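Notebook, April — guest check-in desk trial, Varela property

Started 6:40 a.m. The Varela is still on the old front office system, with Trirnus running next to it on the second terminal. Plan for the day was to get the key card encoder talking to Trirnus and then push a batch of test arrivals through.

Encoder first. It came up on the wrong port again after the restart. Fixed the port number in the config and it has held since. Encoded 200 cards from the blank stock, all to dummy rooms on the third floor. 3 failed to read at the door lock. Re-encoded those and two were fine. The last one is dead in every lock I tried, so it went in the reject envelope.

Loaded the sample guest file from Narkamex, 3,000 records. Import finished before breakfast service ended, which is better than the last attempt. Problems found:

Middle names land in the title field if the record has no title. Registration cards then print "Dear Louise" where it should be "Dear Ms."

Company rates come through, but the billing instruction does not. A guest on a company account would be asked for a card at the desk. This has to be fixed before opening.

Late arrival flag is dropped if the arrival time is after midnight. The night shift would release those rooms at 2 a.m. under the current rule. I turned the auto-release off for now — turn it back on once Narkamex sends the new mapping.

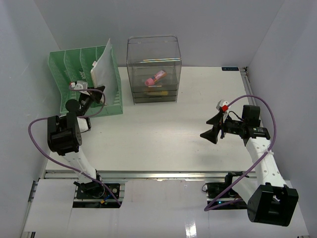
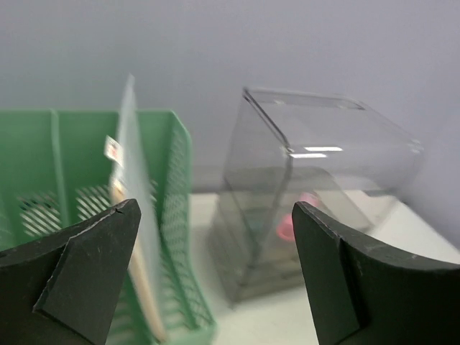
Split folios took most of the late morning. Two guests sharing a room, one paying room and tax, the other paying extras. Trirnus handles it if the split is set up at booking. If it is set up after check-in, the first night stays on the original folio and has to be moved by hand. Wrote the steps on the desk sheet. They are clumsy, but the evening team can follow them.

Housekeeping status: room goes to "clean" from the phone app in a few seconds, but "inspected" needs the supervisor login and the app logs the supervisor out after every floor. Asked Zovix if the timeout can be made longer. Their support desk says it is a property setting. I can't find it on any of the property screens. Sent them screenshots at 1:15, no reply by the time I stopped.

Ran a fake group arrival in the afternoon. Pre-assigned rooms, keys cut ahead, one rooming list. Slowest part was the registration cards, which print one at a time with a pause between. Batch print exists under Reports but sorts by confirmation number. We need it by last name. Can export and sort outside the system if we have to.

Minibar posting not tested. Spa posting not tested, interface license is not in yet.

Left Trirnus running overnight to see how it gets through the day close. Old system closes first, then Trirnus an hour later, so they don't both hit the printer.

To do next:
Check the close report and compare room revenue line by line.
Chase Zovix about the timeout.
Ask Narkamex for the title and late arrival fixes in the same file, with the billing field added.
Order more blank cards.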